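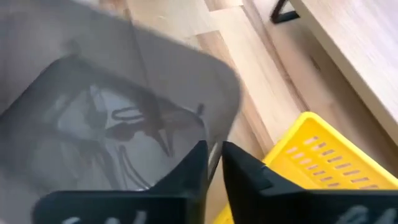
腕部相机视角:灰色塑料箱、黄色篮子与夹爪

三月把柔性物料的采集规范改到了第14条,记一下改动和还没定下来的部分。

规范最早是给刚性件写的,Rendeo项目沿用了一年多。换成布、袋、绳带以后,有几条直接失效。比如“抓取点取物体几何中心”,对一团带子没有意义,中心处很可能是空的。

目前执行的条文,摘要如下。

第3条,容器。源容器和目标容器必须异色,且都与地面有明显色差。灰配黄可以,灰配黑不行,后者会与指尖混在一起。箱口圆角不作要求,箱壁内倾的需在任务单上注明。

第5条,接近。手指进入箱口之前先悬停,确认两指都在箱沿以内再下降。下降段限速,上限108毫米/秒,横移段另计。Trevor MacPherson认为横移也该用同一个数,我不同意,横移慢了之后操作员会下意识走斜线,反而更容易蹭到箱沿。

第6条,绳带。深色细绳压在浅色软物上时,优先夹软物的褶皱,不夹绳圈。闭合的小圈容易套住单侧指尖,松爪后不脱落。已套住的,停机处理,不许靠甩动手腕脱开。这一条没有例外。

第9条,画面。腕部相机的视野里必须始终能看到两指指尖。运动模糊的帧保留,不做人工剔除,但要打标签。以前的做法是删掉,结果训练集里几乎没有快速移动的片段,Semaan那边上线后表现很差。

第11条,地面与家具。浅色木纹地面允许使用,强光直射时须重新测曝光。工作区边上的矮桌、凳子不必搬走,但同一批次内位置不得变动,动过就另起一个批次号。

第14条是新加的,关于中止。单条轨迹最多重试,次数到了就记为失败,不允许重新摆放物品后接着录。Solange Assunção提出失败样本也应进主库,目前先放在Westemora的副库里,下次评审再谈。

未定的有两处。一是重试次数,试行值是15,我觉得偏大,操作员到后半段动作明显变形,数据没什么用。二是软物的初始状态怎么描述。现在任务单上只写“随意放置”,复现不了。Brultetti的做法是写投放高度和折叠次数,可以借鉴,只是带绳的物品折叠次数不好定义。

文档编号不变,旧版周一下线,手里有打印件的请自行替换第5条和第6条那两页。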